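Search this site
Search
Go

Sasley horror host show heading back to late-night telly

January 10, 2025

Well, this has cheered me up no end! The old Plukerer late show, the one with the cobwebby sofa and the host who introduced every film from inside a grandfather clock, is coming back for a short run on the Wako channel. I used to watch it through my fingers as a kid (my brother had the remote and no mercy), so I may be a bit biased.

Word got out in December when Akenard, the small company that bought up the back catalogue, let slip at a fan evening that it had found 70 of the original links on tape. Those are the daft little bits between the films, with the rubber bats and the terrible puns, and most of us thought they'd been wiped years ago. The plan is to clean up the best 20 and wrap them round proper full-length monster pictures, just like the old days. Adverts and all, I suppose.

There won't be a new host, at least to start with. I'm glad, to be fair. I'd have given anybody else a very hard time in that clock.

Pink cloth on a white tabletop, seen from over the table in the last one: 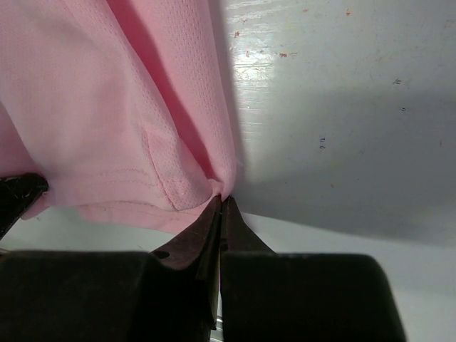
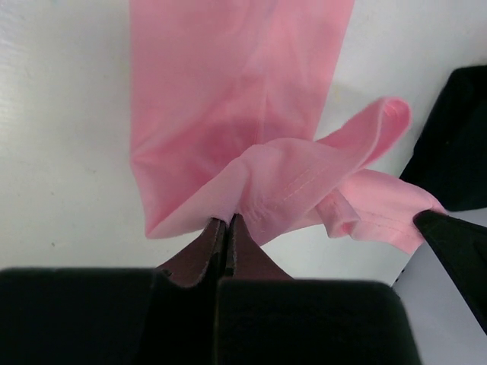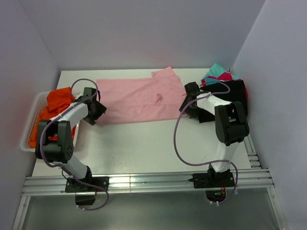

What we know so far

The first run is 3 double bills, all going out after midnight, and each one gets a repeat at a more sensible hour for those of us who now fall asleep by ten. Akenard hasn't said which films it's got the rights to. My money's on at least one giant crab, and I'll be properly cross if they leave out the one with the haunted caravan park.

There's also going to be a launch night at the old picture house in Sasley, where they'll show a double bill on the big screen before any of it goes out on telly. Only 100 seats, and they're going by ballot, so get your name down early and then kindly don't win, so that I can. Fancy dress is encouraged. I've still got a cape somewhere in the loft, though whether it does up is another matter.

No word yet on a box set. I did ask, and was told to "watch this space", so I'm watching it. If the run does well there's talk of a second batch of links, and I'll post the film titles as soon as they're out.

Recent items
Wako drops its Sunday matinee slot
Sasley picture house gets its old organ back
Five monster films best seen with the lights on
Plukerer theme tune to come out on vinyl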